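The Gyamfi bus rally returns to the Westari showground this Sunday, with 70 old coaches and minibuses expected on the grass by 10 a.m.

The organiser has run it from a spare bedroom since the Grandska depot closed. “I had the keys to one coach and a list of phone numbers,” she said. “People rang other people, and then we needed a bigger field.”

Last year 1477 people came through the gate, and 302 of them took a ride on the Skukau loop – the old school route over the hill.

“The loop is what they remember,” the organiser said. “You get grown men asking for the back seat.”

Her own coach is still off the road with a cracked manifold. She has spent $573 on it so far and does not expect it to be ready. “It will be towed in and parked by the tea tent. It looks fine standing still,” she said. 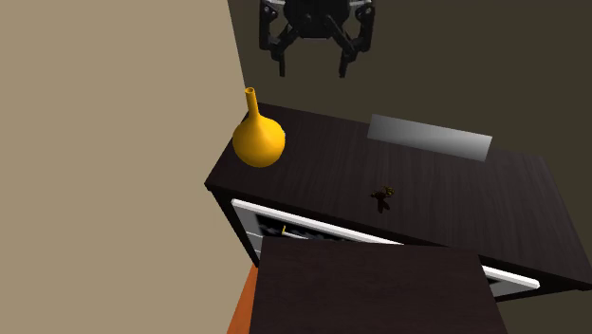 A dark wood cabinet, shown in a computer rendering.

Entry is free for children. Drivers bringing a vehicle should use the lower gate and have their papers with them. “Come early if you want shade,” she added.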